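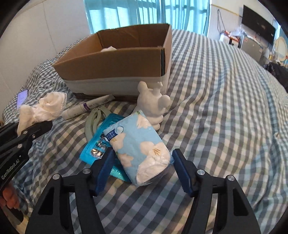

Flowered tissue packet on a checked sheet.

Household tips: your own inflation rate

Every month a price index comes out, and every month somebody at the store tells me it can't be right. Maybe it isn't right for you. An index follows an average basket, and I have yet to meet the average household. Before you blame the number or believe it, work out your own. A pencil will do.

Pick 10 things you buy all the time. Leave out treats and anything you bought once because it was on sale. Write down the size as well as the price. If the pack got smaller and the price stayed put, the price went up, whatever the label says about a "new look."

Add up what you spent on those things over a year. Then price the same amounts today. Mine came to $2,789 last time, against $788 for the things I had been complaining about the loudest. I had the wrong villain.

Don't trust the store's unit price tags without checking. At the Ralline near me, one brand is priced by the ounce and the one next to it by the sheet. Do the division yourself.

Be careful with "pays for itself" claims. A 5 percent discount card that gets you to spend more is a cost. So is a bulk pack you throw half of away.

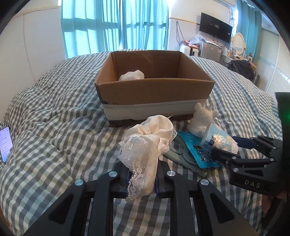
Werkport, March

A few readers wrote in after the first part went up. Most wanted an app. I tried the one from Skavden and wasn't impressed — it files soap under "food" if you buy both on one receipt, and then draws you a very confident chart.

Others asked about stocking up before prices rise. I have my doubts. You are betting that you know next month's prices better than the store does, and the money you tie up in the closet can't pay down a card. If you already carry a balance, pay that first. The interest is a price too, and it's the one most people leave off the list.

One more: redo the list on the same weekday. I use Friday. Weekend specials come and go, and comparing a sale price with a regular one will tell you whatever you wanted to hear.

Rent goes on a separate page. It swamps everything else.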